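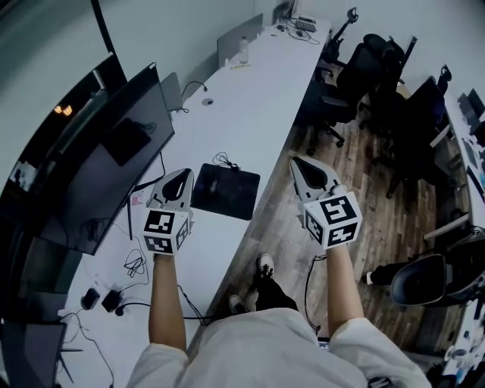 Hi Marwan, and hello to everyone else on the list who's lost box this winter (there are a lot of us, going by my inbox!). I'd go for yew if I were you, and I'd put it in bare-root before the buds get moving, so you really haven't got long. I know it's the slow option and I know what it costs, but I've done this job twice now and the second time was only because I got the first one wrong. A long white desk and a big curved monitor are no help at all for planning a hedge, by the way, so do take a tape measure and walk the line before you order anything. I drew ours up very nicely on a screen and completely forgot the kerb.

On March 2, 2022, Marwan Smadi wrote:
> Hello all. I look after the grounds at Brisdale, the small business park
> on the Illar road, and the box edging along the front has finally had it.
> Blight first, then caterpillar, and after February's wind it looks dreadful.
> The tenants want something neat and evergreen and they want it to look
> finished by summer. I've counted up and I need 167 plants to do the whole
> run. Matoušek can do yew or Japanese holly, and someone there also
> mentioned Medorine, the dwarf euonymus. Has anyone grown it?
> Also, what do you do about the soil? Do I have to dig it all out?
> Thanks, Marwan

Right, Medorine. Yes, I've grown it, two years now, along the path to our bin store. It's a nice little plant and from across the car park you'd swear it was box. It does get mildew in a damp corner though, and ours sulked all through its first spring, so I wouldn't plant the whole front with it until you've tried a few. Ask Matoušek to let you have half a dozen and stick them in the worst bit you've got. If they're happy there they'll be happy anywhere.

Japanese holly I've got less time for. Lovely when it's happy, but it hates our chalk, and you're only up the road from us so I'd guess your ground is much the same. Ours went yellow by midsummer and I spent a silly amount on feed before I gave in and pulled it out (that was the first go I mentioned).

On the soil, no, I didn't dig it all out and I don't think you need to. What I did do was get the old plants out roots and all, rake up every last leaf I could find, bag the lot and skim off the top few inches where the leaf litter had worked in. Yew doesn't catch box blight, so it's mostly about having a clean start. Then plenty of compost, and check the drainage! Yew will put up with nearly anything except wet feet. Dig a hole, fill it with water and go and have your lunch. If it's still standing there when you get back, plant on a bit of a ridge.

Watering is the bit people skimp on with business grounds, I find, as everyone goes home at five and the place is on its own all weekend. We've got a 2000 litre tank off the warehouse roof with a leaky hose run from it, and it got the whole hedge through its first summer without losing one. If you've got a decent bit of roof at Brisdale have a word with the landlord.

As for looking finished by summer, it won't, whichever plant you pick, and I'd tell the tenants so now. What I did was put a row of lavender and some catmint in front and let that do the showing off while the yew got going. We had people stopping to take photos of it, and not one person mentioned that the hedge was knee high.

One thing I'd love to know from the rest of you: does anyone have a good edging tool for long straight runs? Mine has lost its handle again and I'm fed up with mending it. I've got 6 metres of turf edge left to do by the main door and it looks very sorry for itself.

Shout if you want to come and see ours, Marwan, the kettle's usually on.

Jean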